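My Sneaker Inspection Checklist, With Comments (used pairs, before I pay)

By Aravind Ramasamy
June 9, 2021

12 comments | 789 shares

I've had enough of you ask how I check a secondhand pair that I finally typed up the sheet I use. The pair on my desk this week is a Tredness Testden low, gray suede over mesh, picked up through a seller in Halleston, and I ran it through the whole list so you can see my comments next to each item. It's a safety check first (I do wear these things, on stairs, in the rain!) and a legit check second.

1. Box label against tongue tag
Size matches, style code matches, and the production number ends in 741 on both. The font on the box is a hair bolder than I remember from my last Tredness pair, but that one was from a different factory. PASS.

2. Smell
Yes, I stick my nose in. A strong chemical stink on a pair that's been sitting out for months makes me nervous. These just smell like somebody's closet. PASS.

3. Outsole grip
Run your thumb across the forefoot and the heel. I want to feel edges on the lugs. Left heel is worn smooth on the outside corner, a patch the size of a quarter, and that's right where you land on wet tile. I'd still wear them, but I wouldn't wear them to mop. PASS, with a note. 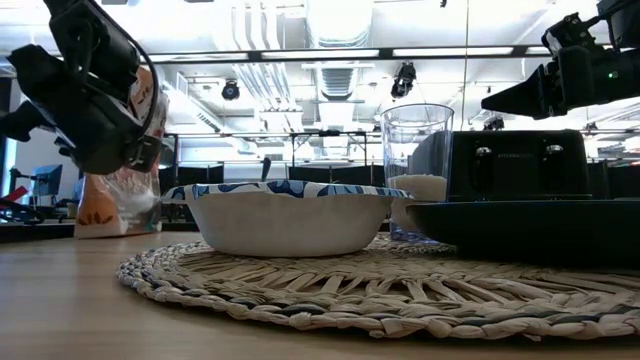

And while you have the shoe upside down, look at the wear pattern on both feet together. If one is a lot worse than the other you may be looking at two different pairs that got married in a box. I've bought one of those. Never again.

4. Midsole crumble
Press hard with your thumb just above the outsole, all the way around. Old polyurethane goes like stale cake, and it can let go in the middle of a crosswalk. I lost a heel that way last December, outside a pharmacy, carrying soup. The Testden uses plain EVA foam so I wasn't too worried, and it sprang right back. PASS.

5. Sole separation
Bend the toe up gently and look for daylight between the upper and the midsole. Don't fold the shoe in half, please – sellers hate it and they're right. I found a small gap at the left toe, just deep enough for the corner of a business card. Fixable with glue and a clamp. NEEDS WORK.

6. Heel counter
Squeeze the back of the heel from both sides. It should push back. A mushy one means your ankle is doing all the work, and mine has complained enough. Both firm. PASS.

7. Insoles
Pull them out! Check underneath for mold, old glue, loose stitching, and anything sharp. I once found a staple. These had some lint and a dried-up leaf. Stitching on the board is straight. PASS.

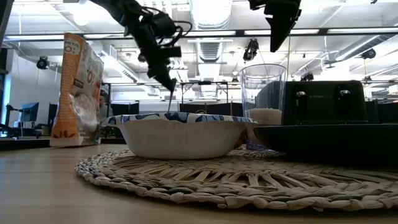
White bowl, cereal bag and black toaster, week of the inspection.

8. Laces and eyelets
Tug every eyelet. The second one down on the right shoe is fraying on the inside, and I'd be surprised if it lasts the summer. The laces are replacements, a touch too long, so they'd be under my foot in no time. I swapped them out for a shorter set from Thampi (flat, cream, very nice, I'm a fan). REPLACED.

9. Reflective bits
Phone flashlight, dark hallway. The heel tab is supposed to light up. The right one does, the left is maybe half as bright, probably from somebody scrubbing it. I run in the early morning so this one counts for me. You may not care at all. PARTIAL.

10. Paint and dye rub
White cloth, damp, rub the collar. A little gray came off on the cloth. So dark socks for the first few wears, and keep them away from the cream couch. PASS, grudgingly.

Overall: I'm keeping them. The toe gap gets glued this weekend and I'll look at it again after a couple of long walks. If it opens up I'll send them to a proper cobbler. I paid less than I would have for a fresh pair, and I'm happy with that, bald heel and all.

A couple of you wrote in after the last version of this list, mostly to argue with number four.
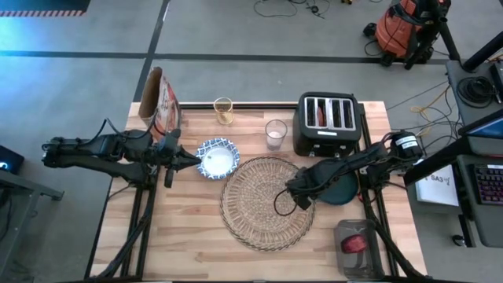
Halleston Mike says the thumb press misses too much, and he'd want the shoe left flat in a warm room overnight before anybody puts weight on it, especially on a pair that's been boxed up for years. He's also against wearing any glued toe on a run, ever. I'm with him on the first part and I've penciled it in as 4b. On the glue I'm going to be stubborn a while longer.

Contact | © 2021 Aravind Ramasamy | Back to top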